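Kedunport Word List - README

Version 3, updated in May. Maintained by Revathi Thomas and Mahsa Karimi.

A spelling and pronunciation list for the place names and family names of Kedunport. It holds 900 entries, 500 of them with a pronunciation note. The rest still need one.

Files

names.csv - one entry per row
variants.csv - older or alternate spellings, linked by entry id
sources.txt - where each spelling was found

Columns in names.csv

id - a number, never reused
name - the spelling we recommend
kind - street, water, building or family
say - pronunciation in plain letters, stress in capitals
note - free text, often blank

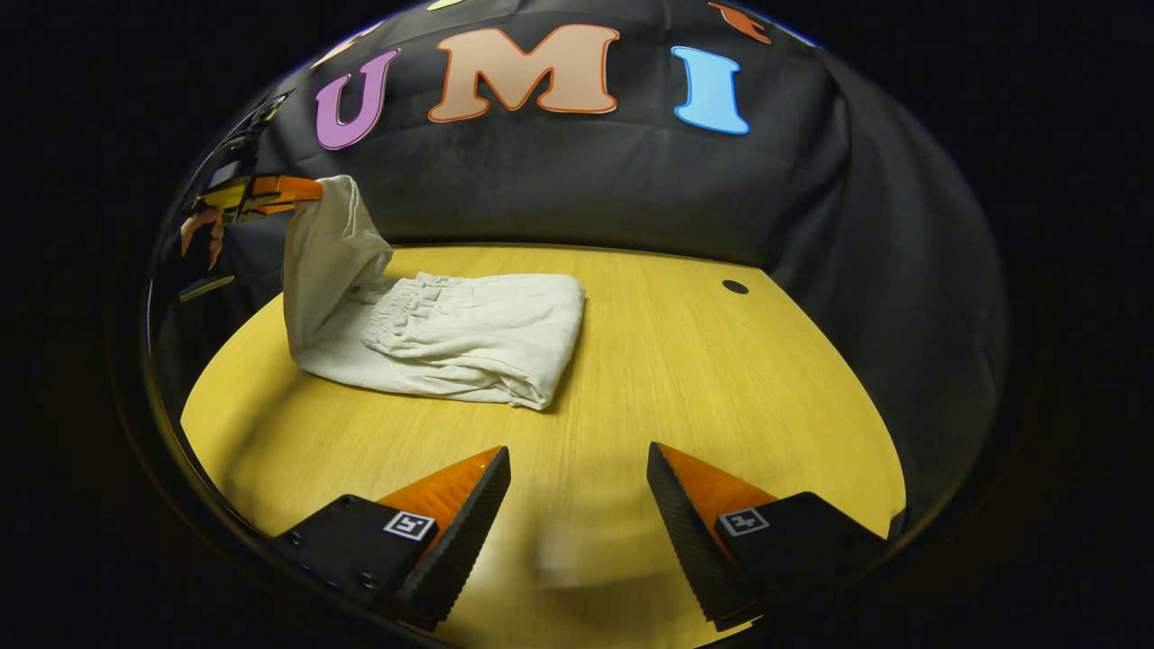

All files are UTF-8. Please keep the accents. Grgić is stored with the final ć, and the unaccented form goes in variants.csv. Some spreadsheet programs break this on opening, so import the file as text and check a few rows before you save.

Sorting ignores case and accents. Dusa Lane and Dusa Creek are separate entries even though the first word is said the same way in both.

Known problems

The Fikside entries were typed from a paper index with faded pages. 30 of them are marked "check" in the note column. Family names are thin for the years before the harbor was rebuilt. 10 rows have no source at all - we kept them because people still use the names.

Corrections

Send the id, the new spelling and where you saw it. A street sign or a phone book is fine. Mahsa goes through the mail on Tuesday evenings. Pronunciations go to Revathi, who would like a short recording if you can make one.

Free to use and copy. Please name the list and the version.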